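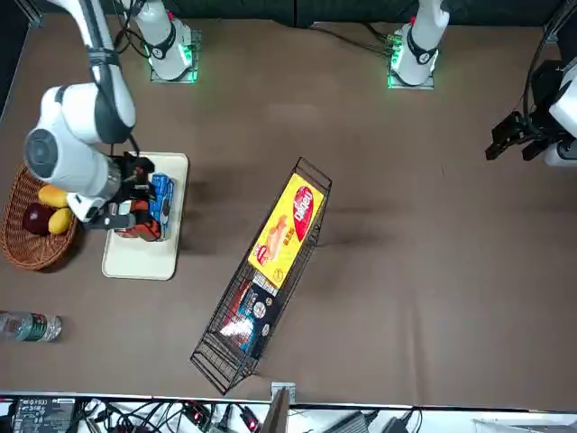 Re: wrist cables on the two-arm table

2 min read

Hello all,

On 28 August Kristaps Lill wrote:

> We have the same table in Katilside. After 200 cycles the cable pulls at the wrist and the camera picture goes away. How do you fix your cables? Do you use ties or straps?

We use a strap on the long link, and below it we leave the cable free. Before, I made it too tight and the elbow had no place to bend. Leave a loop as wide as your hand.

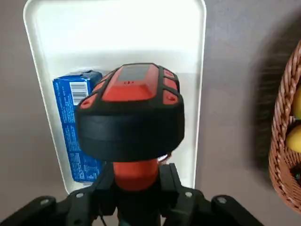 What I check at the gripper

- Every screw on the finger linkages, by hand, with the power off.
- The thin cable. If it can touch a finger when the gripper closes, move it.
- The wrist view, with a box in the tray. I look that the fingers come in the same from left and right.
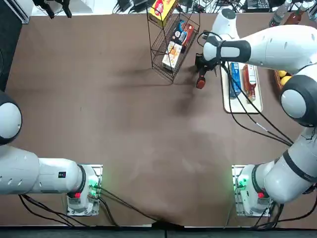
Posted by Halldóra Eyvindsson, Plotham, 1 December 2023

Then I send the right arm far out, to the rack, and keep the left one folded by its base. In this pose the cables went over the tray and the carton. So I will move the strap 2 cm nearer to the elbow and try again. Honeylyn Galang thinks a longer cable is better, but I do not want more loops. 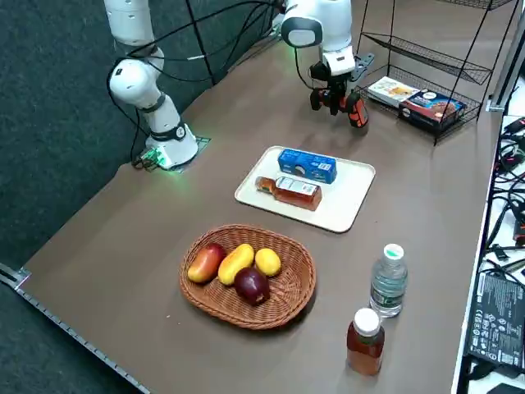

Gripper behind the tray, carton standing and bottle lying.

Kristaps, please write which strap width you have. Mine is 14 mm.

Regards,
Halldóra

3 replies · 0 shares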